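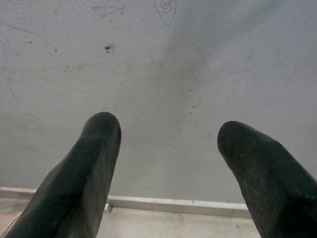 My project is about what people call colors, and mostly about what they call the boring ones. Everybody agrees on red. Show ten people a fire engine and you get ten reds and maybe one joker who says crimson. I wanted to know what happens with the shades we live with all day and never talk about. Take a pale gray wall like the one in the photo: I'd say pale gray and move on, but my mom would say "off-white, kind of" and my roommate would say blue and mean it. I picked this for my Language and Everyday Life class after the two of them argued about a bath mat for most of a car ride.

What I did

I made a set of color swatches using paint cards from two lines, Bundard and Zunard, because the hardware store near campus had both and the cards were free. I cut the names off (Bundard names are amazing, by the way, there is one called Second Thoughts) and glued the colors onto index cards. Then I set up a table in the lobby of Bowen Hall and asked people walking by to write down the first word or words that came to mind. You could do as many cards as you wanted. Most people did four or five and then remembered they had a class.

I did this over three afternoons and ended up with 1,969 answers, which was way more than I expected to type up. I put them all into Nukeck, the survey tool our department has a license for. It's fine once you learn where the save button is. I threw out anything I couldn't read, blank slips, and the answers that weren't colors at all ("sad," "dentist," and "my ex's car," which I kind of wanted to keep). That left 1,761 usable answers.

What I found

The big thing is that 796 of the usable answers had two or more words in them. That's 45 percent! People really don't like calling a dull color by one plain name. They say "light gray" or "dirty white" or "sort of a mushroom." The bright cards were the opposite, almost all one word and written fast.

The second thing is the food. Beige brings out everybody's inner grocery list. I got oatmeal, oat milk, latte, cracker, raw dough, hummus, and a very confident "turkey slice." Gray hardly got any food words, and the ones it did get were oysters and old meat, so I can see why people stayed away. Gray got weather and buildings: fog, cloud, sidewalk, parking garage.

The third thing is one I wasn't looking for. When two people came up to the table together, the second person tended to borrow from the first. If a friend had just said "sage" out loud, I got sage again, even on a card that was a lot closer to blue. I only noticed it late on the second afternoon, and by then I had no record of who came alone and who came in a pair. So I can't put a number on it. I wrote it in the margin of my notebook and I still think it might be the most interesting part of the whole project.

Stuff that went wrong

The light. Bowen has big windows on one side and yellowish ceiling lights on the other, and the sun goes down early this time of year. A gray card at two o'clock and the same gray card at four thirty are not really the same card. I moved the table once to try and fix it — that probably made things worse, since now I had two different spots to worry about.

Also, my handwriting on the backs of the cards was bad enough that I mixed up cards 6 and 9 for part of an afternoon. I went back and sorted those answers with Lleucu Rowlands, who was my partner for the typing part and has much more patience than I do. We dropped the ones we couldn't match up, and they're in the same pile as the unreadable ones.

And it was all college students, plus a few professors and one guy delivering water jugs. My mom's whole off-white theory is still untested.

What I'd do next

I'd like to run the pairs idea properly, with one person answering out loud and the other one writing right after, and then swap. I'd use a room with no windows. I'm going home in December and I'm bringing the cards with me, so my relatives can look forward to that. The full list of answers is in the appendix, sorted by card, with the spelling left the way people wrote it.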